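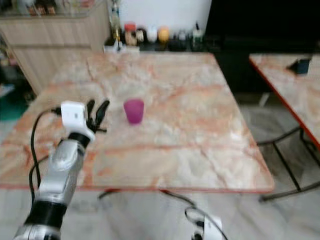 The arm and a pink plastic cup on the marble-patterned table at the Femitska workspace.

Matúš Vrabec spent most of August teaching a robot to stop before it touches anything. The habit came out of a problem he kept running into with translucent objects, and it is now the main result of his work at Femitska, where a small group studies how robot hands pick up things from tables.

"We had an arm that could see a cup perfectly well and still close its fingers in the wrong place," he says. "A few millimeters is enough. The finger touches the rim, the cup tips, and then you are chasing it across the table."

The usual approach is to plan the whole motion from the first camera view. The arm starts far away, estimates where the object is, and moves in without looking again. That works for solid things with clear edges. Translucent plastic is harder, Vrabec says, and a patterned surface makes it worse, as the lines of the table show through the wall of the cup and the depth estimate starts to wander.

His method splits the reach in two. The arm moves to a spot a short distance to one side of the object, with the fingers partly open, and holds there. From that position it makes a second estimate, using only the part of the view that contains the fingers and the object together. Then it corrects and closes.

"The first estimate only has to be good enough to get you into the neighborhood," he says. "The second one is relative. You don't ask where the cup is in the room. You ask where it is compared to your own finger, and you can see both."

The pause costs time. In the current version it adds 3 seconds to each grasp, and Vrabec doesn't expect to get it much lower without changing the camera. He tried skipping the pause when the first estimate looked confident. The results got worse, and when he went back through the logs he found that the confidence score was high on many of the failed grasps. He took the option out.

The data came from more than 4,000 reaches, all recorded by people guiding the arm remotely. The operators were told to stop beside the object and then finish the grasp as a separate movement. Most of them disliked it at first.

"It feels unnatural. When you reach for a glass you don't stop next to it," Vrabec says. "I did the first hundred or so myself and I kept forgetting. We threw those out."

He trained one model on the two-part recordings and another on ordinary, continuous ones, and tested both on 16 objects that neither had seen in training. The two-part model grasped 15 of them reliably. The one it missed was a shallow dish that has to be picked up by the edge, and Vrabec says the side approach is simply wrong for that shape. The continuous model did well on the solid objects and poorly on the translucent ones, which was the gap he wanted to measure.

He is careful about what the comparison shows. Both sets were recorded on the same arm and the same kind of table, with the object standing alone. Crowded tables are a separate question. A neighboring object could block the side position altogether, and the system has no good way of choosing another one yet. At the moment it tries the opposite side and gives up if that fails too.

There is also the matter of the hand. The fingers are long and have several joints, and they flex slightly on contact, so a small error in position can be absorbed. Vrabec wants to repeat the tests with a plain two-finger gripper to find out how much of the result belongs to the hand. A group at Julley has agreed to run the same recordings protocol on their own equipment.

The software that cuts each recording into its two parts is called Enduso. It looks for the moment when the arm's speed drops and stays low, and marks it. Vrabec wrote it over a few evenings and says it needs cleaning up before anyone else could use it. He still checks the marks by hand, since operators sometimes slow down for other reasons.

"Somebody sneezes, or answers a question, and the arm sits there," he says. "The program thinks that is the pause. So you get a recording where the robot learns to stop in the middle of nowhere."

Asked what he would do differently, he says he would vary the lighting earlier. Nearly all the first recordings were made in the afternoon, and the model had trouble the first time he ran it at 8 in the morning. New recordings fixed most of that.

The next round of tests will use cups with liquid in them. Căpraru, the company paying for part of the work, is interested in clearing tables, and the cups on those tables are often half full. Vrabec has started with water and keeps a towel by the keyboard.

We use cookies to remember your settings and to understand how our site is used. By continuing to read, you accept our cookie policy. Accept | Manage settings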